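4.3 Declining a message

1. Open Inbox and select the message.
2. Click Reply, then Templates.
3. Choose Polite Decline. The text can be edited before sending.

Note: Templates are limited to 86 words.
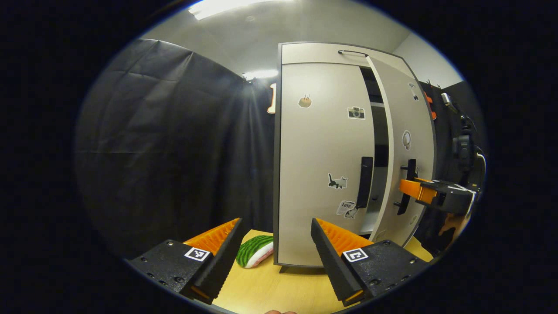

Photo: Bohdan Stelmakh / Muvenport

4. Click Send. The conversation moves to Closed – it stays readable for 13 days.

Caution: Blocking a member deletes the conversation for both sides. It cannot be restored. To stop alerts only, use Mute in the profile menu.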